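Forum Robotique d'atelier > Projets en cours > Bras et manipulateurs

Sujet : Deux bras pour débarrasser une table - pile de vaisselle, reflets et câbles

zeyu_shen
Message posté le 11 juillet 2021

Bonjour à toutes et à tous,

Je m'excuse d'avance pour mon français, je l'ai appris assez tard et j'écris lentement. J'ai lu la charte de la section et j'espère que le sujet est bien placé.

Depuis janvier, je construis avec deux autres membres de l'atelier partagé Tamihana un poste à deux bras. Nous l'appelons Hominance. Le but est modeste : débarrasser une petite table après le repas, c'est-à-dire prendre un bol, le poser dans un plat, ramasser la serviette et la cuillère. Les bras sont suspendus à un châssis en métal au-dessus de la table, un de chaque côté. Le logiciel de commande est Jestholm, avec une couche que j'ai écrite moi-même pour la coordination.

J'ai trois difficultés et je les présente dans l'ordre où elles me dérangent.

1. La pile de vaisselle

Quand le bol est seul sur la table, le programme trouve son bord sans problème. Quand il est posé dans le plat, il confond souvent le bord du bol avec celui du plat, et la pince descend trop à l'extérieur. Sur 307 essais enregistrés, la plupart des échecs viennent de cette situation. La hauteur est correcte, c'est la position latérale qui est fausse.

La pince gauche est déjà descendue à côté du plat, le bol est dedans :

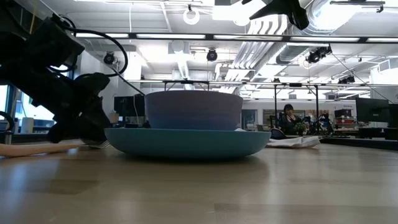 2. Les câbles

Les câbles font une boucle en haut du bras avant de revenir le long de celui-ci. J'ai laissé du mou volontairement pour ne pas tirer sur les connecteurs quand le coude se plie. Mais dans certaines positions la boucle passe devant une caméra, et le programme croit qu'il y a un obstacle. Si je raccourcis, je crains d'arracher quelque chose. Si je laisse ainsi, je perds des essais.

3. Les reflets

La table est en bois clair, assez lisse, et les lampes du plafond s'y reflètent. Nous ne pouvons pas éteindre, l'espace est commun et d'autres personnes y travaillent. J'ai essayé de baisser l'exposition, mais alors les pinces, qui sont noires, deviennent une seule tache et je ne vois plus les doigts.

Je remercie par avance ceux qui voudront bien répondre.

Zeyu

warrick_h

Salut Zeyu, et bienvenue. Ton français est très bien.

Pour le point 1, je pense que tu cherches le mauvais bord. Un détecteur de contour prendra presque toujours la courbe la plus grande et la plus contrastée, et chez toi c'est le plat. Il faut d'abord ajuster l'ellipse du plat, la retirer, puis chercher une deuxième ellipse à l'intérieur. Si tu en trouves une, tu es en présence d'une pile. Si tu n'en trouves pas, l'objet est seul.

Pour le point 2 : gaine textile fendue et deux colliers souples, un avant l'articulation et un après. Tu gardes ta longueur mais la boucle reste plate contre le bras.

Pour le point 3 : une nappe mate. Je ne vois pas pourquoi on se complique la vie.

huia.cosgrove

Bonjour,

Je ne suis pas d'accord avec Warrick pour la nappe. Si le but du projet est de débarrasser une vraie table, la vraie table brille. On retire la difficulté, ensuite on est content, et puis le jour où le poste change de place tout est à refaire. J'ai passé par là avec un bras de tri et j'ai perdu un hiver entier.

Je préférerais un filtre polarisant sur les caméras. Cela ne supprime pas tout, surtout avec plusieurs lampes dans des directions différentes, mais les taches les plus blanches diminuent.

Une question : les caméras au plafond, est-ce que tu les utilises toutes pour la position du bol ? On en voit plusieurs et elles ne regardent pas sous le même angle.

warrick_h

Huia, un filtre enlève aussi de la lumière, et il vient de dire que ses pinces noires disparaissent dès qu'il baisse l'exposition. Il va se retrouver avec le même problème. La nappe coûte le prix de deux cafés et il peut la retirer quand le reste marche.

huia.cosgrove

Alors il augmente le temps de pose. Le bol ne se sauve pas.

warrick_h

Le bol non, le bras oui.

lindsay_g (modération)

Restons courtois s'il vous plaît, la discussion est intéressante.

Zeyu, pourrais-tu préciser le modèle des pinces et la course d'ouverture ? Sans cela il est difficile de dire si la prise par le bord est raisonnable. Beaucoup de personnes ici utilisent une ouverture trop faible pour de la vaisselle.

zeyu_shen

Merci pour ces réponses si rapides. Je réponds à chacun.

Lindsay : les pinces sont des Rekard à doigts anguleux, achetées d'occasion, et je n'ai pas la notice complète. Je prends le bol par le bord, un doigt dedans et un doigt dehors. Je ne cherche pas à entourer le bol, donc l'ouverture suffit. La marge est de 5 mm de chaque côté quand la position est juste. C'est peu, je le reconnais.

Warrick : l'idée des deux ellipses me plaît beaucoup. J'avais pensé à la couleur, mais la couleur du bol change énormément selon la caméra et l'éclairage - sur certaines vues il est gris un peu mauve, sur d'autres il devient bleu foncé. Le plat reste plus stable. Je vais donc commencer par le plat.

Huia : non, je n'utilise pas toutes les caméras pour le bol. Deux seulement servent à la position, les autres enregistrent pour que je puisse revoir les échecs. Je n'ai jamais essayé de combiner davantage, je craignais les erreurs de calibration.

Pour la nappe je suis partagé. Je comprends l'argument de Huia, mais je comprends aussi que l'on peut résoudre une chose à la fois.

bevan.rutherford

Bonsoir,

Je lis ce forum depuis longtemps et j'écris peu. J'ai monté un poste assez semblable dans mon garage, à un seul bras, alors je me permets quelques remarques pratiques.

Les câbles d'abord. Les colliers de Warrick, d'accord, mais pas serrés. Sur le mien j'ai serré et l'isolant s'est marqué en quelques semaines. Il vaut mieux une bande auto-agrippante que l'on peut déplacer. Faites tourner chaque articulation à la main jusqu'à la butée, machine éteinte, et regardez où le câble se tend. C'est à cet endroit qu'il faut laisser le mou, et pas ailleurs.

La serviette ensuite, dont personne n'a parlé. Froissée et blanche sur une table qui renvoie les lampes, c'est pour moi le cas le plus difficile. Mon programme prenait les reflets pour des serviettes. Je vous conseille de mesurer la hauteur, même grossièrement, avant de faire confiance à une tache blanche.

Et la cuillère, Zeyu, comment la prenez-vous ?

zeyu_shen

Bonsoir Bevan, merci beaucoup. Vous avez raison pour la serviette, j'ai eu exactement la même confusion et je l'avais mise dans la catégorie « reflets » sans réfléchir davantage.

Pour la cuillère, c'est le bras droit qui s'en occupe. Il la prend par le milieu du manche, en fermant les doigts très près de la table. Quand le manche est de travers, il faut tourner le poignet avant de descendre, et c'est là que la boucle de câble devient gênante.

Voici la disposition du côté droit : 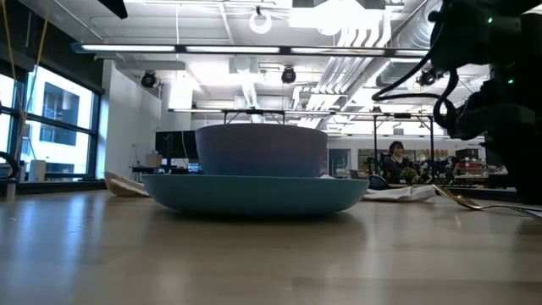

Bol dans le plat, serviettes et cuillère, avec le bras droit en haut.

J'ai passé la soirée à écrire la version à deux ellipses. Je ne veux pas me réjouir trop tôt, mais les premières vues enregistrées donnent un bord intérieur correct. Je dois encore traiter le cas où la pince cache une partie du plat, parce que l'ajustement devient instable quand il manque un morceau de la courbe.

huia.cosgrove

Pour une ellipse en partie cachée, ne refais pas l'ajustement à chaque vue. Prends la position avant que la pince n'entre dans le champ, garde-la en mémoire et corrige seulement si la différence reste petite.

Je remarque que la cuillère aussi renvoie les lampes. Tu pourras mettre toutes les nappes que tu veux, elle brillera encore. Je dis cela pour Warrick.

warrick_h

J'ai bien lu, Huia. Pour la cuillère je te donne raison. Pour la table je maintiens ma nappe.

Zeyu, attention à ne pas garder la position trop longtemps en mémoire. Si un doigt pousse le plat, tu descends à l'ancien endroit. Tu as une mesure d'effort dans les pinces ?

zeyu_shen

Non, pas d'effort directement. J'ai le courant du moteur de fermeture, et je le lis 1000 fois par seconde, mais le signal est très bruité. Je peux reconnaître qu'un doigt touche quelque chose. Je ne peux pas dire si c'est le bol, le plat ou la table.

bevan.rutherford

Toucher quelque chose, cela suffit pour s'arrêter. Vous remontez, vous reprenez une vue, vous recommencez. C'est lent, mais je n'ai plus cassé de vaisselle depuis que je procède ainsi.

Je serais aussi d'avis de déplacer un seul bras à la fois tant que le reste n'est pas réglé. Deux bras au-dessus d'une petite table, cela fait beaucoup de choses qui cachent d'autres choses.

lindsay_g (modération)

Je me permets d'ajouter un rappel de sécurité, valable pour tous les postes en espace partagé : prévoyez un arrêt d'urgence à portée de main, et une limite logicielle de vitesse quand quelqu'un approche. Zeyu, est-ce déjà en place à Tamihana ?

zeyu_shen

Oui, il y a un bouton d'arrêt de chaque côté de la table, et la vitesse est limitée en permanence. Les bureaux voisins sont occupés pendant la journée, donc nous avons été prudents dès le début.

Pour résumer ce que je vais faire cette semaine : les deux ellipses avec la position gardée en mémoire, l'arrêt dès que le courant monte, et la bande auto-agrippante sur les câbles du bras gauche seulement, pour comparer avec le bras droit. Le filtre polarisant, j'en ai commandé un seul. La nappe, un collègue de l'atelier en possède une grise, je la lui emprunterai aussi. Ainsi je pourrai donner des résultats pour les deux et vous pourrez continuer la dispute avec des chiffres.

warrick_h

Grise mate ou grise satinée ?

zeyu_shen

Je ne sais pas encore. Je lui demande demain et je reviens ici.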